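Duneo Heritage Walks questions claims made for the Sundaram burial ground

April 2023

For immediate release

Duneo Heritage Walks has published its review of the signage and visitor material at the old Sundaram burial ground, and it does not support a good deal of what visitors have been told there.

The panel at the gate says the ground was the first in the district, that 500 settlers lie in it, and that it was closed overnight after a fever. The review looked for a source for each statement. For the first it found a newspaper column written long after the event. For the second it found a rounded figure in a fundraising pamphlet, repeated since without change. For the fever it found nothing at all.

"People like a fever," said Eugeniusz Chmielewska, who led the review. "The parish register for those months shows ordinary burials at the ordinary rate. If there was an epidemic, it left no mark on the one document where you would expect to see it."

The surviving register names 100 people. Only 3 headstones can still be read, and one of those has been moved at least once, judging by its footing. The review makes no estimate of the true number of burials and asks others to hold off as well until the ground has been properly surveyed.
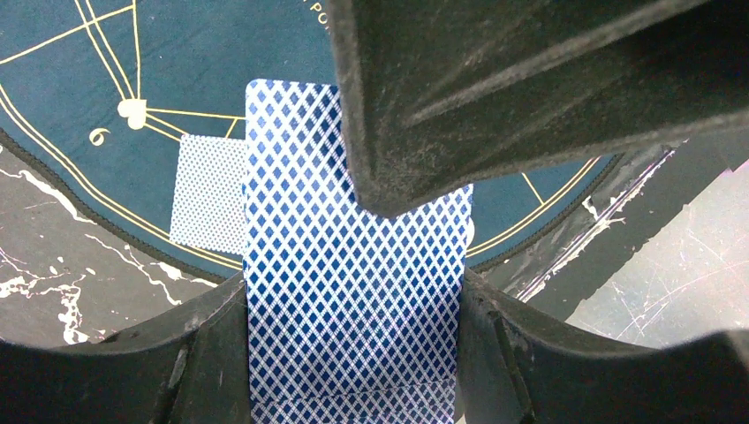
Tươi Kiều disagreed, telling the January public meeting that the review set the bar too high, and that families who buried their dead without paperwork should not be written out of the neighbourhood's story for want of a clerk.

Duneo accepts that registers of the period are incomplete. It does not accept that a gap in the record can be filled with whichever number suits the brochure.

The review is also doubtful about the proposed Zoser Lane memorial garden, announced with an artist's impression and no maintenance budget. The drawings place a paved path across the northern corner, where an early plan marks graves. Bikolau Landscapes, the designer, has said the route is "indicative". Duneo has asked in writing what that means and will publish the answer if one comes.
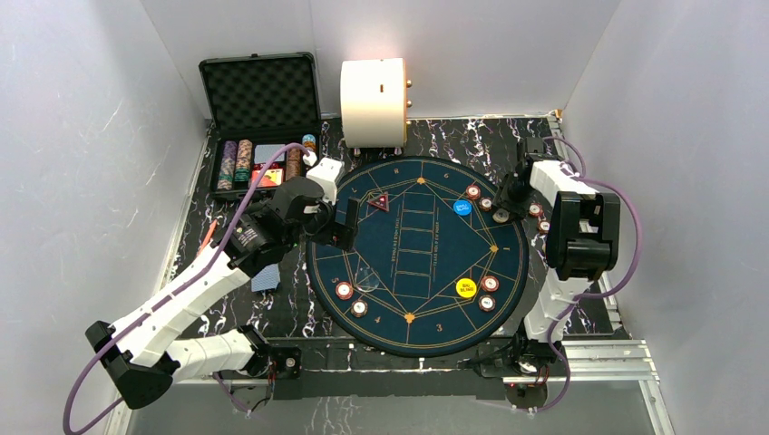
Poker mat with numbered seats on a black marble-patterned tabletop.

Copies of the review can be read at the Duneo office during opening hours. Anyone holding letters, receipts or photographs relating to the burial ground is asked to bring the originals for copying.

Media contact: Ga-eun Son, Duneo Heritage Walks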